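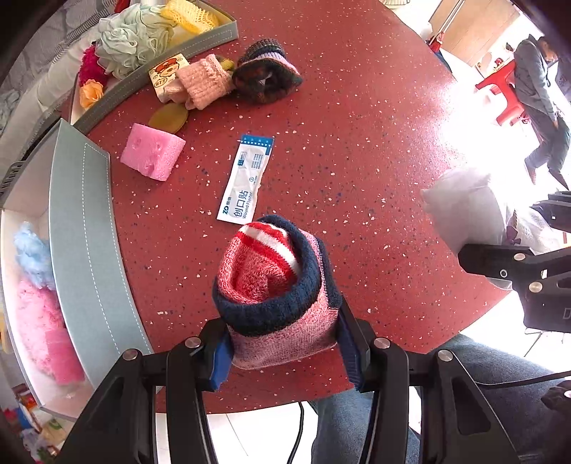
つまみ上げた靴下(紺のリブ編みの履き口)

カテゴリ:連載小説 > 読者サポート > 表示の不具合
印刷する | メールで送る

件名:「Petek橋の夜警」第90話の後半が表示されない
受付番号:2602
状態:対応済み

【報告内容】
連載「Petek橋の夜警」の第90話を開くと、TraltaがJuritz門の鍵を受け取る場面で本文が途切れ、そのまま感想欄になります。次の話では門の内側にいるので、間が抜けているようです。スマートフォンでもパソコンでも同じでした。縦書き、横書きとも変わりません。

【対応1】
こちらでも再現しました。原稿ファイルには最後まで本文があります。サーバーの応答は200で、通信エラーは出ていません。キャッシュを消して再読み込みしても同じ位置で切れます。

【対応2】
途切れる箇所の直後に、幽霊の台詞用のルビ記号があり、閉じ括弧が半角になっていました。変換処理がここで止まり、以降を出力していません。全角に直して再登録し、応答201を確認しましたが、公開ページには反映されませんでした。

【対応3】
目次側に古い版が残っていたため、第90話を一度非公開にしてから公開し直しました。午後4時に末尾まで表示されることを確認。Mumineが橋を降りる場面まで読めます。しおりの位置は冒頭に戻っています。

【報告者より】
最後まで読めました。縦書きで「Juritz」が横倒しになるのは仕様でしょうか。

【対応4】
仕様です。四文字を超える英字は回転して表示されます。設定の「英字を立てる」で変更できます。同じルビ記号を使った番外編も5月中に修正します。

コメント(3) シェア(2)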